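Speaker notes: Teaching by hand, teaching by remote
Akarton workshop, second talk of the afternoon

Slide 1. Title. Leave it up while people sit down. Say that the talk covers kitchen tasks only.

Slide 2. Two ways to show a task. By hand: the operator holds the arm and moves it through the motion, joints slack. By remote: the operator moves a leader arm and the follower copies it. Both give joint angles over time. By hand, the operator's own arms end up in the camera view. Pause here for questions.

Slide 3. The Lekgate set. 100 demonstrations by hand, 1,000 by remote, same table. State clearly that the two sets differ in size and should not be compared directly. The Jodow set comes later.

Slide 4. What we threw away. 19 of the first 100 remote runs were dropped, mostly for long pauses where the operator was looking for a better angle. Wu format keeps the pauses; ours trims them. Mention the trimming threshold only if asked.

Slide 5. Utensils. A spoon is harder to show than a block. The grip point on the handle changes where the bowl ends up, and a small turn at the wrist becomes a large one at the far end.

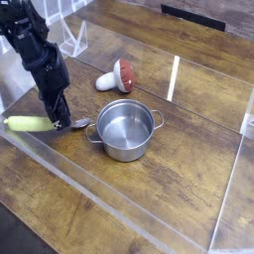
Operators working by remote get no feel for contact with the rim of a pot. They learn to come in high and lower slowly. By hand, contact is felt at once, and the approach is shorter. Read out the approach times from the table, remote column first.

Slide 6. Practice. New operators do 70 runs before we keep any. Toys and vegetables are moved between runs, the pot less often. Skip this slide if short of time.

Slide 7. Jodow results. Go straight to the second plot.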